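**Briscombe furniture reuse program — progress report, February**

To: Leokadia Rutkowska, grants office
From: Terence Dunmore

You asked for a frank account this time, so I have left out the usual warm paragraph. The program is running. Whether it is doing what we told you it would do is another question, and I don't think the numbers we collect can answer it.
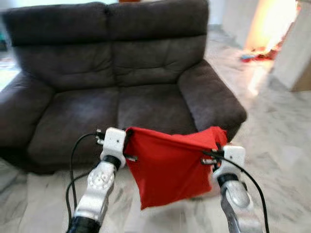
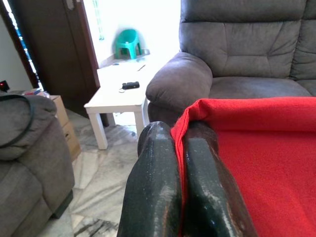 *Padded sofa seating.*

**Large items**

Our proposal said upholstered furniture would be the backbone of the program. Demand is certainly there. Supply is there too. What we lack is a way to get a sofa up a flight of stairs in the Nuttall buildings without paying two people for half a day, and the proposal priced that work at nothing. Gemma Cheetham raised this before we signed. I should have listened to her.

We have three delivery slots a week. One of them is usually lost to a family that has moved, changed its phone number or found something else in the meantime. Skarphéðinn Hafþórsson now calls every household the evening before. It may be helping, but he has only been doing it a short while and I would not put it in a press release.

**The Bratier storage unit**

The rent is fair and the roof is sound. The loading door faces the wrong way for our truck, and on Sunday, when most people want to drop things off, the gate is locked. Bratier has promised us a key twice. I will believe in the key when I have it.

**Money**

We moved $1,000 from advertising to fuel, with your office's approval. I don't expect donations to fall. The posters at Cletmont were paid for last fall and I have yet to meet a donor who mentions them.

**What we measure**

The quarterly form asks for "households improved." We fill it in by counting deliveries. A household that gets a table it didn't ask for is counted the same as one that had been eating on the floor — and we have had both. Wojciech Ostrowski has drafted a short follow-up call, three questions long, to be made a month after delivery. I would like to swap it for the satisfaction card, which comes back with every box ticked "excellent" or doesn't come back.

**Requests**

- Permission to drop the satisfaction card.
- A separate budget line for stair carries.
- A decision on Bratier before the lease renews. I lean toward leaving, though Gemma disagrees and her note is attached.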